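## Plarkska arm kit: our trial

We had the Plarkska arm on hire for 200 hours in October and used it for tabletop pick-up tasks. The set-up guide was clear, but the gripper settings took most of our first session.

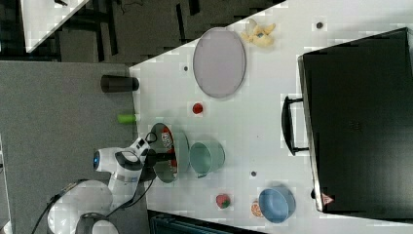
Dalal Nseir thought the hire price was fair but would have paid extra for phone support. Leonor Rocha agreed.

We logged 400 attempts, 125 of them with bowls and cups. Spare gripper pads are sold separately.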